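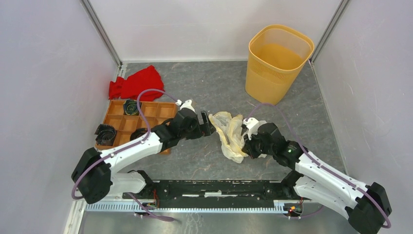

WEEK 6 HANDOUT / Chores and Other Hard Problems

Slamet Tambunan's notes, August

A plastic bag between two arms makes a humbling exam. A bag has no fixed shape, it folds over itself, and thin translucent film gives a camera very little to hold on to. A car door is easy by comparison – it stays a car door.

Can machines do housework yet? Some of it, in a lab, slowly. Terms for the quiz:

Deformable object: anything that changes shape when touched. Bags, cloth, most of your laundry.
Bimanual task: one hand holds, the other works. You do this while thinking about lunch.
Success rate: ask how many tries, and who reset the table.

Reading: the Kokholm report, section 2. Skip the Candus brochure unless you enjoy adjectives.

Homework: open a produce bag wearing oven mitts, 40 tries. Log every failure. Bring your own bags.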